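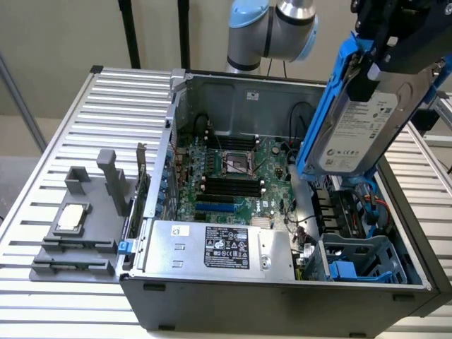 # The Prurnley Method

## I. Statement of the Method

The Institute at Prurnley had a rule for its annual report: no result would be printed unless a stranger could repeat it. The Section for Automated Disassembly had followed the rule for years and had found it expensive. In May it was asked to apply the rule to Tilia.

Tilia was the planning program. It had been given one task, to take a desktop computer apart and put it back together, and one instruction, to write down the reason for each movement before making it. The Section called this practice prior declaration. A movement made without a declaration was scored as a failure, even if the part arrived where it should.

The test ran to 1469 trials. The log was kept in the plain style the Institute preferred. An entry for the hard drive read, in full: "Carrier held. Drive tilted. Reason: the rail must clear the bay." Entries of this kind filled most of the record, and the Section read them in shifts, aloud, with the door closed.

Trial 357 was normal in every respect. In trial 358, Tilia declared a reason and then did not move.

The declaration was brief. "Processor in holder. Socket open. Reason for waiting: the last reason was copied."

The Section stopped the clock and consulted the protocol. The protocol allowed for a wrong reason, a late reason, and a missing reason. It made no provision for a reason withdrawn. After a meeting that lasted until almost 2 in the morning, the trial was marked "incomplete" and the arms were returned to their starting positions.

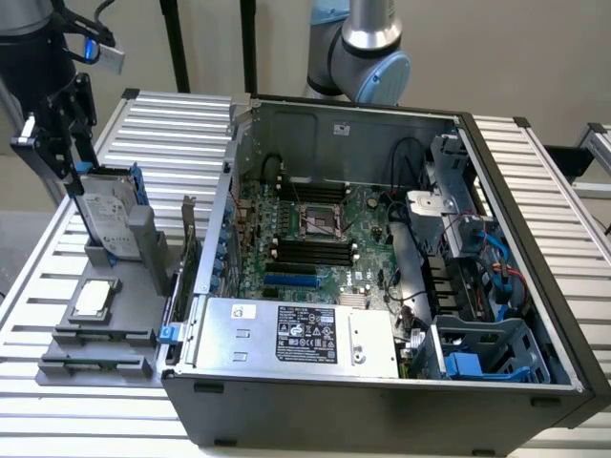
## II. Review of the Record

The log was sent to the Piltano office for outside review, as the rule required. Piltano compared the declarations for every trial up to the stop and reported that Tilia was correct. Its reasons for seating the processor had been the same, word for word, since the first week. So had its reasons for the memory, the expansion card, and the drive.

The reviewers did not regard this as a fault in the machine. They noted that the task had also been the same. They asked, in a separate paragraph, whether the Section wished to have its own weekly statements compared in the same manner.

The Section declined, and then, after some discussion in the hallway, agreed.

The comparison took one afternoon. It was returned in a sealed envelope and placed in the cabinet with the calibration records. The members of the Section were each permitted to read it alone.

Trials resumed under a revised protocol. A fourth category was added to the scoring sheet, and the program was allowed to wait as long as it judged necessary before declaring. The average trial grew longer. The sponsor, the Rebelo Fund, wrote to ask why the rate of work had fallen, and the Section began a reply using the paragraph it had used the year before.

The draft remained on the desk through the following morning. In the workroom Tilia had stopped again, with the socket open and the processor in its holder, and the log showed an empty line where the reason would go.

The Section crossed out its paragraph and waited with it.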